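Chapter 4
Putting Things Where They Go

I learned to sort things in my aunt's kitchen in Tirkside, and I learned it by getting it wrong. She'd send me to put the groceries away, I'd put the onions in with the apples because both were round, and she'd take them all out again without a word and hand me the bag. It took me most of a summer to see what she was after. She had a rule, she just never said it out loud!

This chapter is about rules like hers. We spent Chapter 3 on size and shape, mostly with blocks, and by now you should be pretty comfortable asking a child (or a roomful of children) to find all the big ones or all the square ones. Sorting a kitchen is messier. A play kitchen is a great place to practice, because everybody who walks up to it already has opinions about where the banana belongs.

When I taught the younger group at Nirnley we had one bin for fruit, and that was the whole system. Fruit goes in the bin, everything else stays out. You'd think that would settle it, but we once spent nearly 15 minutes on whether a tomato could go in. I let them argue. My colleague Melati Pillai, who had the room next door, came in to see what the shouting was about and ended up on the tomato's side.

Look at the pictures before you read any further, and try to say the rule to yourself in one short sentence.

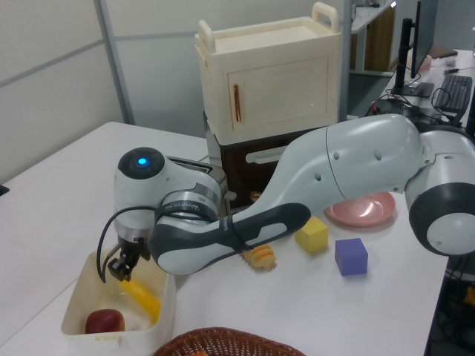
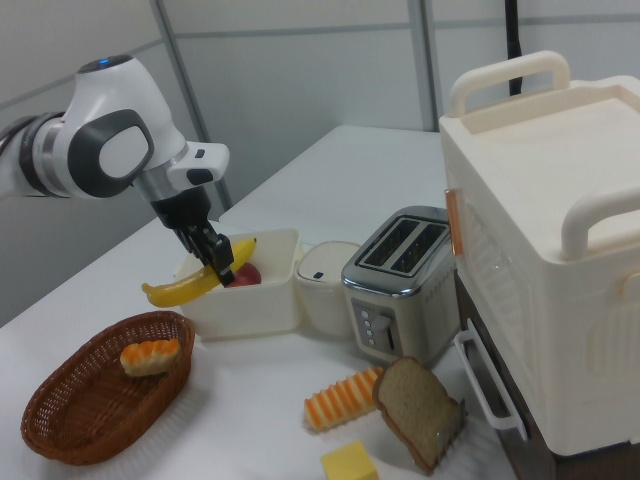 Figure 4.2 Two views of a play kitchen, with the pale bin in use. What would you put in it next?

Did your sentence have the word "fruit" in it? Mine did, the first time. Then I thought about it some more and came up with "things you can eat," and that's a different rule -- it lets in bread and soup and birthday cake. "Toys that are food" is different again. You can't always tell which rule somebody is using from a couple of items in a bin, and I'd like you to hang on to that thought, because we'll need it in Section 4.3 when we get to guessing games.

The other thing I want you to notice is what's left on the table. Beginners look at the bin and stop there (I sure did). But the leftovers tell you a lot. If there's a striped pastry sitting out, was it left out on purpose, or has it just not had its turn yet? A cube is easier. I've never met a child who wanted to file a purple cube under fruit, though I did have one boy who told me it was grape.

Before you go on, try this at home. Empty one kitchen drawer onto the table and put everything back into 2 piles, using any rule you like. Don't tell anyone the rule. Then ask someone you live with to add the next item, and the one after that, and listen to what they say while they're deciding.

Words to know in this chapter: sort, rule, group, belongs, left over.

Section 4.1 starts with the drawer, so keep your piles out if you can stand the mess.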